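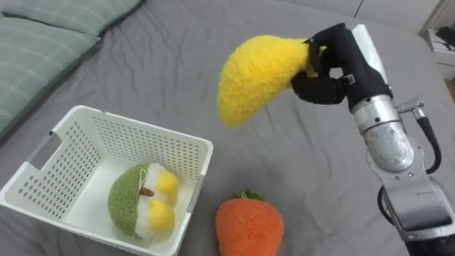 The hand with the plush banana, carrot still on the sheet.

Umlow build gallery - March

Umlow is a single arm with a black fingered hand, put together in the spare bedroom by Sushil Kanaujia and Ankit Mishra. The bed is the work surface. Soft toys came first as test objects, and the aim is to move each one into the white basket with the arm alone.

The banana is the easiest of the toys to hold by its narrow end. The fingers close over the top and the thumb goes underneath. Grip settings are stored per toy, and the banana is on its fifth version.

The round green toy in the basket has a fuzzy rim and a string loop at the top. Ankit wants to try lifting it by the loop, but the fingertips will need narrower pads for that.

The black cable at the wrist is a replacement. The first one was too short and pulled tight when the forearm turned - the new one has enough slack to hang in a loop.

The carrot is picked up across the body. Gripping the leaves did not work in testing, as they fold over.

Log so far: 106 runs with the present hand. Control code is by Lalit Tiwari, and the toys are on loan from Mamta Kanaujia.

Next to be added: pictures of the base plate and the new finger pads.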